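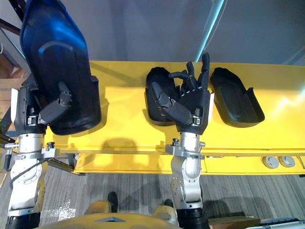

Yellow work table with a large tray, blue outside and black inside, tilted up from the surface.

Progress Report 2
Returnable Packaging for Small Parts – Sirnent Site
Submitted to the Gilero Materials Fund
Jun 17, 2025

1. Purpose and status

The project is replacing single-use cardboard inserts with returnable plastic trays on the route between the Sirnent molding site and the Malinowski assembly plant. The grant covers tray design, a pilot batch, washing trials and a full cost comparison. This report covers the second reporting period. Work is on schedule except for the washing trials, which started late and are described in section 4.

2. Work completed

The tray drawings were released at revision 5. Changes from the previous revision are a thicker rim, a larger corner radius and a shallower draft on the inside wall. The thicker rim adds weight but removes the flexing seen when full stacks were moved by pallet jack. The change in draft was requested by the molder, Jurico, after early parts stuck in the tool.

A pilot batch of 800 trays was delivered and accepted. Incoming inspection was carried out on a sample of 100. Two dimensions were checked on each part: overall length and rim height. All of the sample met the length tolerance. Rim height was at the high end of the tolerance band, and the tool will be adjusted before any further order is placed. The trays already delivered stack correctly and will be used as they are.

Each tray in the pilot carries a printed label with a serial number. Labels are scanned at dispatch and again on return. The scan records are held in a spreadsheet at Sirnent for now. A link to the Malinowski stock system was in the original plan but has been moved to the next period, after the label material has been settled.

3. Route trial

The pilot batch is in use on one truck route. Trays go out full, are emptied at the assembly plant and come back nested on the same truck. The return leg previously ran empty, so no extra mileage is charged to the project.

Nesting density is lower than the design estimate. The estimate assumed that trays would be nested in one direction only. In practice they are turned around at random during unpacking, and a reversed tray sits higher in the stack. A molded arrow on the rim has been proposed. Jurico has quoted for the tool change and the quote is within the contingency line.

Damage so far is limited to scuffing on the outer corners. No tray has been withdrawn for cracking. Label loss is a bigger concern – the adhesive lifts at the edge after repeated handling, and an unread tray drops out of the return count. Two alternative label stocks are on test.
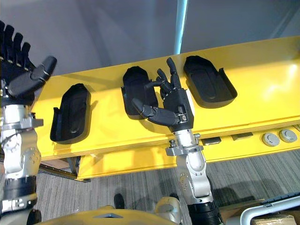
Three black shaped trays in a row on the yellow table top.

4. Washing trials

Washing was planned for the first month of the period. The start was delayed by the drain connection at Sirnent, which needed approval from the building owner. Approval has been received and the washer is now running.

The trials compare a short cycle with detergent against a longer cycle with water only. Both remove loose dust. Only the detergent cycle removes mold release residue, and it leaves water in the base of deep trays unless they are racked at an angle. A new rack is being made. Drying time is the main unknown in the cost model, and no figure will be given until the rack has been tested.

5. Budget

Spending is below plan for the period. The difference is mostly water, power and labor for the washing trials and will be carried forward. Tooling was invoiced in full. Freight for the pilot batch came in slightly over the quoted price after a change of carrier. No transfer between budget lines is requested.

6. Risks

Label loss: open, as described in section 3. If neither alternative stock performs, the serial number will be engraved.

Tray loss at the assembly plant: open. Trays are useful for general storage and some have been kept at workstations. A weekly sweep has been agreed with the Malinowski receiving department.

Resin price: no change. The current quotation from Jurico is valid until November.

7. Next period

Complete the washing and drying trials with the new rack.
Select a label stock.
Approve or reject the molded arrow.
Connect scan records to the Malinowski stock system.
Issue the draft cost comparison, including losses, washing and return handling.

The draft cost comparison will be sent to the Fund with the next report. Supporting inspection sheets and the route log are available on request from the Sirnent project office.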